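Gripper opens by itself after 20 minutes

Sokley forum > Hand-held and small devices > Faults and safety

bukside_lab
Hello all. We have a problem with our small hand-held gripper, the one with the marker cube on top. It works well at the start, then after 20 minutes the fingers open without any command. Yesterday it dropped a glass jar next to my colleague's foot. No injury, but I have stopped all work with glass. The log shows only "supply low" and then a restart. Has somebody seen this?

tinwhistle
Battery. Ours did the same below 6 volts. Replace it and forget it.

bukside_lab
Thank you, but the battery is new and I measured it under load. It stays well above 6 volts until the restart. I think more about the cable.

Priedītis
I do not agree with tinwhistle. A restart should never open the fingers, whatever the battery does. In the Justbridge firmware the default state after power loss is "open", and this is the real fault. Change it to "hold" first, then look for the bad contact.

tinwhistle
"Hold" is not always safer. If a finger is caught inside, you want it open.

Priedītis
With 300 grams of force nobody loses a finger. With a falling jar I am less sure — but fair, it depends on the work.

bukside_lab
I checked the cables this morning. When I bend the black one close to the plug, I get a restart 2 times out of 6. So the contact is bad, and the default state makes it worse. I will order a new cable and ask about the firmware. Until then we use only soft objects.
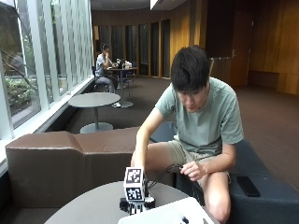 Reply 8
mossgate
Same fault here since September. Please write which plug you ordered, and if you fixed the cable to the base with a clamp. Ours broke again at the same place without one.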